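Ticket: gripper drops thin film wrappers when clearing bin
Project: Gura (home build, two hand-held grippers)
Status: open
Priority: normal
Component: jaw pads, close routine

Summary
Gripper closes on foil or film wrappers and reports a hold, then loses the item on lift. Rigid items of similar weight are not affected. Fault appeared after the pads were changed in June.

Setup
Round folding table, one waste bin on the floor beside it, mixed packaging in the bin. Blue pads on both fingers. Controller board is the Valside, firmware as supplied. Closing current limit set to 300 mA. Log rate 40 Hz. 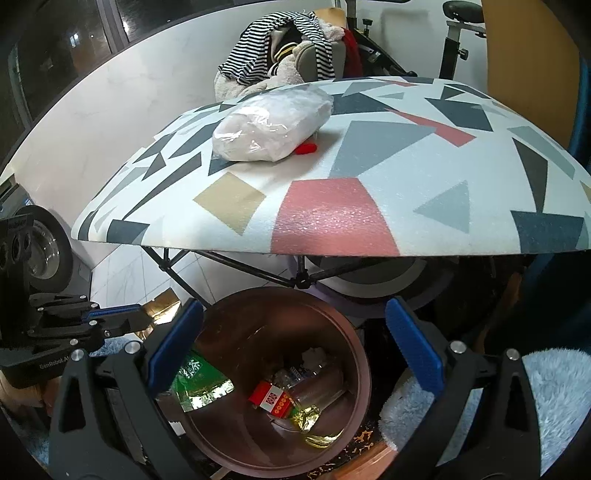
Does the fault depend on how full the bin is?
Only slightly. With the bin nearly empty the drop rate is a little lower, but wrappers are still lost at every fill level tried.

Log

Run 1. Settings as above. 78 lifts on wrappers only. Most drops happen in the first part of the lift, before the item clears the rim. Current trace is flat at the limit, so the motor is not backing off.

Run 2. Limit raised. Drops unchanged. Linkage flexes visibly at the outer joints. Limit put back to 300 mA.

Run 3. Pads wiped with alcohol. Better for the first few lifts, then the same as Run 1. Suspect a film on the pad surface picked up from food packaging, but this does not explain everything.

Run 4. Checked jaw alignment with a strip of paper. Paper is held at the base of the pads and slides free at the tips. Gap at the tips confirmed with a feeler gauge. The Esposito pads are thicker at the base than the old Skastach ones, so the jaws meet there first and stop.

Next step was to shim the pads and repeat on the same items, starting with foil. 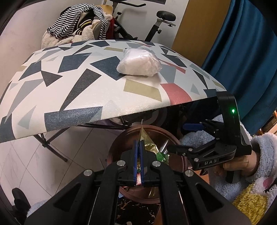 Shims are 4 layers of masking tape under the tip end of each pad. Paper strip now grips along the full length. This is a temporary fix and will creep under load.

Outstanding
Replace tape with a printed wedge. Repeat the full wrapper run at the original limit and compare with Run 1. The hold report also needs changing: it currently reads motor current alone and cannot tell a wrapper from two pads touching. Jaw position should be added to the check.

Leave the ticket open until the wedge has been fitted to both units.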